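Notebook, sim bench, January, started just after lunch

Right, new episode set for the Stellance job. Myfanwy wants teleop demos of the post pick by the time she's back from Skandus, so I've been on the controller all morning and my thumbs know about it. Target is 90 usable demos, and I'm keeping the same start poses Tomos used so we can compare with his lot without a big argument.

First thing, the lag. It felt awful until I noticed I'd left the smoothing at 10, which is what Brisa sets when she's moving by hand with the leader arm. Fine for that, horrible with a controller! Dropped it to 2 and it's like a different rig. A bit twitchy at the end of a move, but I'd much sooner have twitchy than feel I'm stirring porridge. Note to self: write the smoothing value into the episode header, we've been caught by this before.

Wrist view is what I steer by once I'm in close. The lighting in this build is gloomy (Corrado says he has a brighter one coming) and black on nearly black is hard work for the eyes, so I go by the pale part at the bottom and line up on that.

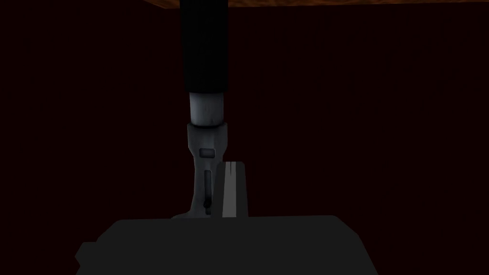
I tried two ways of coming in. Straight in and then close is quick, but if I'm off to one side I end up nudging things and then correcting, and the policy will happily learn the nudge as well. The other way is to stop short, sort out the sideways error, then creep forward with the speed turned down. Slower, and dull to do over and over, but the traces look much cleaner. Going with the second. Meenakshi asked whether we should keep a few messy ones so it sees some recovery, and I think yes, but in a separate folder with a tag, please, not mixed in like last time.

Also changed the wrist angle I start from. Tomos had it tipped a touch more than I like and I kept running out of travel on the last joint. Mine's flatter. If the Harnano arm doesn't like it we'll hear soon enough.

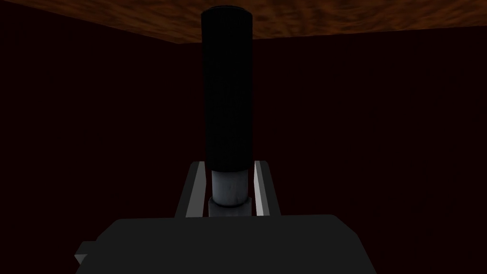 Wrist view, fingers either side of the pale section, most of the black part above the grip.

I've been aiming low like this on purpose. Corrado reckons a higher grip would be kinder for the placing step and he may well be right, but I'd rather do one thing consistently and then try his as its own set.

Logger fell over at episode 141 (numbering carries on from Tomos's run, so don't panic) and wrote a file with actions but no joint states. Binned it and restarted the logger, fine ever after. Brisa, if you see the same thing could you save the file before you delete it? I was too quick.

Still to do: replay a handful open loop, check the gripper command isn't a step behind the arm, ask Watkins about the spare controller. Stopping for tea, back on it at four.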